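The bin on the table

August 14, 2026

I have spent a good part of the summer thinking about one metal bin, which tells you how the summer has gone.

It came home from a clearance sale in Lurcombe in June, along with a box of hinges I had no need for and a kettle that went straight back out again. The man wanted 2 pounds for it. I said I would have to think about it, walked as far as the tea urn, and came back and paid him. It is grey, open at the top, with sloping sheet-metal sides, and I can give you no better account of its charms than that.

What I wanted was somewhere to put the sorting. Everyone who makes or mends things has a sorting problem. Mine had reached the stage where screws lived with curtain hooks, and the curtain hooks lived with a great many keys to doors I no longer own. The old arrangement was a set of little plastic drawers, each with a label, most of the labels wrong. I had been loyal to those drawers for years and they had given me nothing back.

So-yul Sun, whose opinion I had not asked for, told me that small drawers only work for people who already know what they've got. Tip the lot into one wide open tub, she said, put the tub on a table at a decent height, and take out what you recognise. I thought this was a dreadful idea. I then did it with the first drawer and had it finished before the radio play ended.

Sloping sides turn out to matter a good deal. In a straight-sided box everything small goes into the corners and stays there, and you end up with your cheek on the table and a teaspoon in your hand. With a slope, things slide back down to the middle where you can get at them. They also make a noise like a till falling downstairs, so this is a job for when the rest of the house is out. 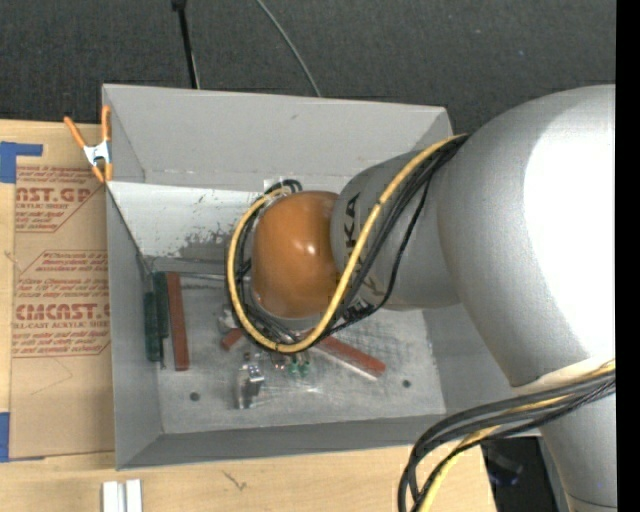 Lieselotte Petersen wrote in after my last post to say that I should have the thing resprayed before it gets any worse. Worn metal only goes one way, in her view, and a tin of enamel is cheaper than a new bin. She also thinks I should put felt underneath to save the tabletop.

She is right about the felt. The table is a light wood and it was the one nice thing in the room – I have got some baize cut to size and keep forgetting to put it down. On the respraying I am going to be stubborn. There is a dark scuffed patch on the pale panel inside where the coating has worn, and I have become fond of it, as one does of anything that was already spoilt when it arrived. It takes the pressure off. A scrap of whitish tape is stuck at the top of the same panel and I keep meaning to pick at that, too. My guess is that it once held a label, and you know my feelings on labels.

As for progress, 40 drawers were emptied over the summer and the drawers themselves have gone to Ekkachai, who swears he will use them for seeds. I now own four jars. Screws, nails, hooks, and one marked "Other", which is already the fullest and will no doubt need a bin of its own by Christmas. The keys I put in an envelope. I tried every one of them in the back door first, in case, and one of them went in and would not come out again, so that was an afternoon and a locksmith.

Next is the wool cupboard, and I am told you can't do wool in a metal bin. It catches on the rim. I may try it anyway with the thick stuff and report back.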